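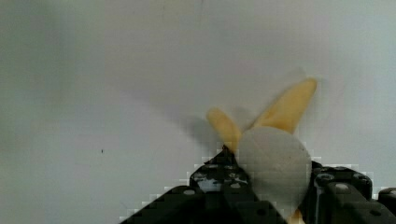

The wall.

Eleni Stan had known for a week that the baby would want her at two, and still every night it came as a surprise, like a phone ringing in somebody else's house. She lifted him out of the bassinet (oh, he was warm, he was always so warm!) and settled into the old chair by the window with her feet tucked under the blanket Iona had left behind.

Her mother had raised four on this street and liked to say she never looked at a clock once. Eleni looked at it constantly. She had a notebook for the feeds, left side and right side, and by February the pages had gone soft at the corners and were mostly things she wanted to tell Callum in the morning.

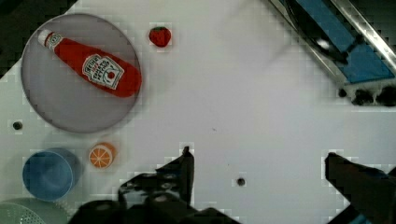 Tonight she wrote, "He held on to my thumb the whole time," and then lost the pencil down the side of the chair and couldn't reach it without waking him, so that was the end of the notebook.

Around the corner the early bus to Tancombe sighed at its stop. She thought of the other mothers up and down the hill, Flora MacRitchie with her twins, all of them sitting in the dark with their hair every which way, and she felt so fond of them that she nearly cried, though to be fair she nearly cried at most things lately.

"Drink up, my love," she whispered, and he sighed, and went on drinking.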